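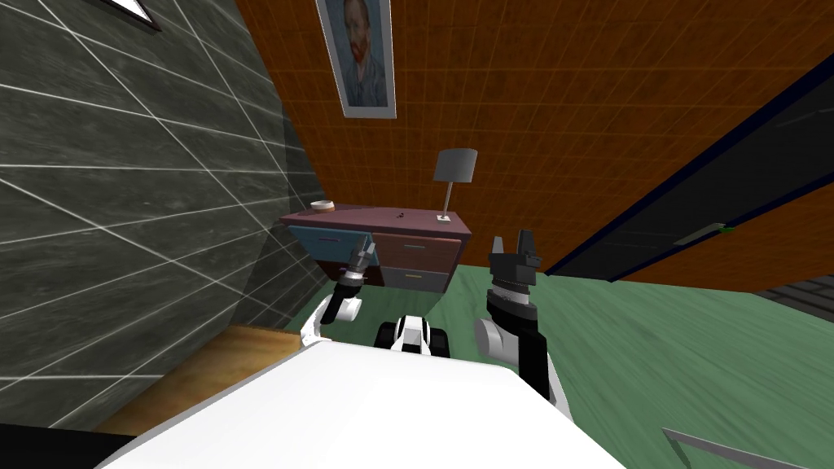

Notes for week 3, color in the home. I typed these up after class because a few of you said my handwriting on the board was getting worse as the hour went on (fair!).

So last time we did the color wheel and I promised we'd get on to why the same paint looks so different once it's on your wall. Short answer - light, and what's next to it. The long answer is most of this handout.

**Neighbors matter**

Orange and blue sit across from each other on the wheel, and when you put them side by side each one pushes the other. A rusty orange wall makes a grayish blue look a lot bluer than it did in the store. I painted my hallway in Ullham a color I'd have sworn was plain gray, and next to the orange rug it went straight to blue. I lived with it for two years and then gave in and moved the rug.

Try it at home with paper. Cut two squares from the same gray sheet, put one on orange and one on green, and step back. Most people see two different grays. Bring yours in next week and we'll pin them all up.

**Warm and cool light**

Bulbs first. The ones sold as "soft white" lean yellow and "daylight" ones lean blue. Under soft white your oranges and browns glow, and blues and greens go a bit dull. North-facing rooms (north of the equator, anyway) get a cooler, steadier light all day, so a color that looked cozy on the chip may come out flat.

Tomás Arruda, who taught this course before me, used to make everyone tape a sample to all four walls and check it at breakfast and again after dark. I still think it's the best homework in the whole class, so that's yours too. Make the samples big! A chip the size of a stamp tells you almost nothing.

**Tile and grout**

We ran out of time on this. Grout is a color choice as well, and people leave it until the tile guy is standing there asking. Close to the tile color, the grid fades and you see one surface. Much lighter or darker and you see the lines first. With small tile there's a lot more grout per square foot, so the choice counts for more. My kitchen backsplash is 56 tiles, hardly anything, and I still spent a whole evening on grout sticks.

**Reading**

- Quiroga, chapter 3, just the part on contrast
- The Dimton fan deck, if you have one (there's a spare on the shelf by the sink, please put it back)

The Quiroga runs to 291 pages and you don't need the rest for this course, though the bit on old pigments is fun.

**For next week**

Gray squares, four-wall sample, and one photo of a room you can't stand. We'll start with the photos.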